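3.2 Recording of demonstrations

The question of whether a machine can take over ordinary chores is often settled by showing one successful run. We took a slower route and first recorded how people do the work. Demonstrations were collected in the Hendley room, which is furnished with shelving, a coat rack and loose cables on the floor. Each operator wore a head camera, and the hands were tracked with printed marker cubes. Operators put on and removed their own equipment between tasks, and these handling periods were kept in the data. The full set holds 929 recordings.
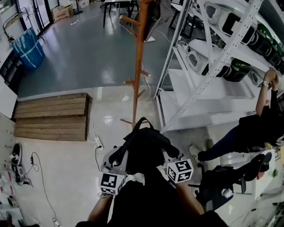
Figure 3. Headset with two marker cubes, held in both hands in the recording area.

Chores were grouped by the kind of contact they require. Shelving and hanging tasks were scored by final position, while cable tasks - the hardest group by far - were scored by two raters (Bozkurt and Menzies) who worked separately. From each of these two groups, 200 recordings were held out for testing and a further 100 were used to tune the Clilska controller.

The controller placed rigid items on open shelves at a rate we consider usable under supervision. It did not reach that level with cords or bags. Most failures began with a poor first grasp, and the controller seldom let go to try again. Section 4 reports these results by group.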